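협동로봇 운용·안전 게시판 > 고장 및 이상 사례
제목: 각기둥 블록 삽입 공정에서 보호정지 없이 과하중이 지속된 건에 관한 문의

작성자: 삽입공정담당
등록: 2025년 5월

안녕하십니까. Casmont 교육실습동에서 형상 맞춤 판 삽입 셀의 운용을 맡고 있습니다. 최근 발생한 이상 사례를 공유드리고 회원 여러분의 의견을 구하고자 합니다.

해당 셀은 평행 그리퍼로 주황색 각기둥 블록의 상단을 파지한 뒤, 녹색 형상판의 사각 구멍에 수직으로 삽입하는 작업을 수행합니다. 형상판은 바닥에 고정하지 않고 운용해 왔습니다.

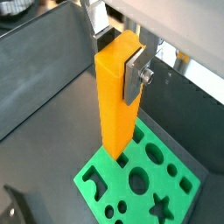
문제는 1,093회차에서 처음 확인되었습니다. 블록 하단이 구멍 가장자리에 걸린 상태에서 하강 명령이 계속 유지되었고, 설정된 힘 한계를 초과하였음에도 보호정지가 작동하지 않았습니다. 담당자가 비상정지 버튼을 눌러 중단하였으며 인명 피해는 없었습니다. 이후 1,119회차와 1,186회차에서도 동일한 현상이 재현되었습니다.

현재까지의 조치 사항은 다음과 같습니다.
- 그리퍼 패드 청소 및 볼트 체결 상태 점검: 이상 없음
- 힘 센서 영점 재설정: 실시 후에도 1회 재발
- 제어기 재기동: 효과 없음

유사 사례를 경험하신 분이 계시면 원인 추정과 점검 순서에 대해 고견을 부탁드립니다.

답글 1
작성자: zukilier_정비

원인은 제어기보다 파지부에 있을 가능성이 높다고 판단됩니다. 긴 각기둥을 상단에서만 잡으면 하단이 접촉하는 순간 패드를 중심으로 블록이 미세하게 회전합니다. 이 경우 힘의 상당 부분이 측면으로 분산되므로, 수직축 값만 감시하는 설정에서는 한계 초과가 늦게 검출될 수 있습니다.

파지 위치를 현재보다 낮추고, 접촉 직전 구간의 하강 속도를 별도로 제한하실 것을 권고드립니다.

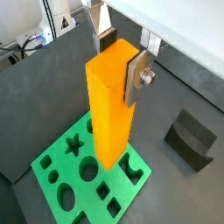

아울러 감시 항목에 횡방향 힘과 모멘트가 포함되어 있는지 확인하여 주시기 바랍니다. 저희 사업장에서도 수직축만 등록된 상태로 상당 기간 운용한 사실이 점검 과정에서 드러난 바 있습니다.

답글 2
작성자: Chak-lun Lau

위 의견에 일부 동의하기 어렵습니다. 파지 위치는 삽입 실패의 원인은 될 수 있으나, 보호정지가 작동하지 않은 사실을 충분히 설명하지 못합니다. 두 사안은 분리하여 다루어야 합니다. 삽입 실패는 품질 문제이고, 보호정지 미작동은 안전 문제입니다.

본문에 따르면 힘 한계 초과가 기록에 남아 있습니다. 그렇다면 검출은 이루어졌고, 검출 이후 정지 출력까지의 경로에 결함이 있는 것으로 보아야 합니다. 정지 출력이 안전 기능으로 구성되어 있는지, 아니면 일반 작업 프로그램의 조건문으로만 처리되고 있는지 회신 부탁드립니다.

확인이 끝날 때까지 해당 셀의 자동 운전은 중지하시는 것이 타당합니다.

답글 3
작성자: 삽입공정담당 (글쓴이)

두 분의 답변에 감사드립니다. 확인 결과, Lau 님께서 지적하신 대로 힘 한계 판정이 작업 프로그램 내 조건문으로만 구현되어 있었습니다. 더욱이 하강 동작 명령이 완료되어야 다음 줄의 조건이 평가되는 구조여서, 블록이 걸려 있는 동안에는 판정 자체가 수행되지 않았습니다. 기록에 남은 초과 값은 별도의 수집 프로그램이 저장한 것입니다.
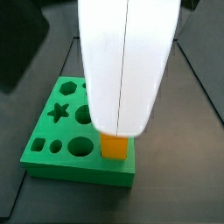

자동 운전은 금일부로 중지하였고, 수동 저속 모드에서 보호 영역 밖의 인원이 감시하는 조건으로만 시험하고 있습니다. 횡방향 힘 역시 감시 항목에서 누락되어 있었으므로 함께 보완할 예정입니다.

답글 4
작성자: clirkville_안전관리

형상판을 고정하지 않은 점도 검토 대상입니다. 판이 조금이라도 밀리면 교시 위치와 구멍 위치가 어긋나고, 이후 모든 회차가 가장자리 접촉의 위험을 안게 됩니다. 고정 지그 설치를 우선 조치로 제안드립니다.

답글 5
작성자: zukilier_정비

지그 설치에는 신중할 필요가 있습니다. 판이 움직일 수 있다는 점이 지금까지는 완충 역할을 하였을 것입니다. 정지 기능이 정상화되지 않은 상태에서 판부터 고정하면 걸림 발생 시 하중이 손가락과 손목부에 그대로 전달됩니다. 정지 경로 수정, 기능 검증, 판 고정의 순서를 지켜 주시기 바랍니다.

앞서 제가 파지부를 주된 원인으로 본 것은 정지 경로의 구성을 알지 못한 상태의 의견이었으므로 정정합니다. 다만 파지 높이 조정은 여전히 유효하다고 생각합니다.

답글 6
작성자: clirkville_안전관리

순서에 관한 지적은 수용합니다. 그러나 판을 고정하지 않은 채 장기간 운용하는 방안에는 계속 반대합니다. 의도하지 않은 완충을 보호 수단으로 간주할 수는 없습니다.

답글 7
작성자: 삽입공정담당 (글쓴이)

후속 경과를 보고드립니다. 힘 한계 판정을 제어기의 안전 설정으로 이관하고 수직 및 횡방향을 모두 등록하였습니다. 이후 블록을 고의로 구멍 가장자리에 접촉시키는 시험을 5회 실시하였으며, 모든 시험에서 보호정지가 작동하였습니다. 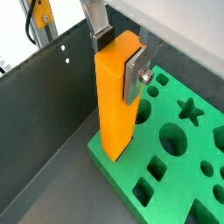

파지 높이는 아직 변경하지 않았습니다. 변경 사항이 겹치면 시험 결과를 구분하기 어렵다는 내부 의견이 있었습니다. 판 고정 지그는 Liu 사에 견적을 요청하였고, 납품 후 동일한 접촉 시험을 다시 실시할 계획입니다.

답글 8
작성자: Chak-lun Lau

5회 시험만으로 자동 운전 재개를 승인하기에는 부족합니다. 속도와 접촉 위치를 달리한 조건을 추가하고, 정지 소요 시간도 기록하여 주십시오. 또한 안전 설정의 변경 전후 값과 승인자를 문서로 남기시기 바랍니다. 지난 1월에 등록된 다른 셀의 사례에서도 프로그램 복원 과정에서 설정이 이전 값으로 되돌아간 일이 있었습니다.

답글 9
작성자: 삽입공정담당 (글쓴이)

말씀하신 조건을 시험 계획서에 반영하겠습니다. 자동 운전 중지는 추가 시험이 완료될 때까지 유지하며, 결과는 본 게시물에 이어서 등록하겠습니다.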